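Sorting Small Parts into a Compartment Box

Last updated Wednesday, February 24, 2021

Applies to clear plastic boxes with a hinged lid and fixed inner walls, such as the Imgate 300 and the Costa flat box. Boxes with removable dividers are covered on the Gustdale storage page.

What you need

One compartment box, empty
A flat, light-colored work surface larger than the open box
A shallow tray for unsorted parts
A soft brush, 9 mm or wider
Paper labels and a fine marker
Tweezers for anything too small to hold between finger and thumb

Preparing the box

Open the lid fully and check the hinge. On most low-cost boxes the hinge is a thin strip of plastic or a pair of molded pins, and either will split if the lid is forced past its stop. If the lid does not stay up by itself, lean it against a block on the far side.

Brush out each compartment, working from the back row to the front. Turn the box over and tap the base twice. Dust in the corners holds on to washers and thin spacers and makes them hard to pick up later.

Close the lid and look along the top of the inner walls from the side. There should be no visible gap between the walls and the lid. A gap of 2 mm will let flat parts slide into the next compartment when the box is carried on its edge. Boxes with a gap should be kept flat in a drawer and used only for parts thicker than the gap.

Planning the layout

Decide the layout before anything goes in. Assign compartments by how often a part is used, then by size. Parts used daily go in the front row on the side of your stronger hand. Long parts go wherever the longest compartment is, regardless of use.

Do not place two parts that look alike in adjacent compartments. M3 and M4 washers are the usual problem – leave at least one compartment between them, or put them in separate boxes.

Write the layout on paper first. The same sheet can be trimmed and taped inside the lid when the work is done.

Filling

1. Set the box on the work surface with the hinge away from you and the lid open.
2. Put the tray of unsorted parts to one side, clear of the lid.
3. Pick out one type of part at a time and finish that type before starting the next.
4. Lower each part into its compartment and release it close to the bottom. Parts dropped from above the walls bounce, and small ones often land next door.
5. Stop when the compartment is two-thirds full.

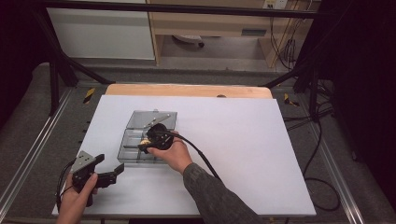 Fill the compartments farthest from your working hand first. This keeps your sleeve from passing over open compartments that already hold parts. Loose cuffs should be rolled or pushed up.

For very light parts, tilt the box slightly toward you so that they collect along the near wall.

Closing and checking

Lower the lid slowly and press next to the latch, then at each corner. If the lid rocks, something is sitting on top of a wall. Open it and look before pressing harder.

With the latch closed, turn the box on its long edge for a few seconds, lay it flat and compare the contents with the layout sheet. Move any strays and repeat.

Weight limit

Keep the filled box under 600 g. Above that the latch may open if the box is picked up by the lid. For heavier hardware use the Iltberg steel case.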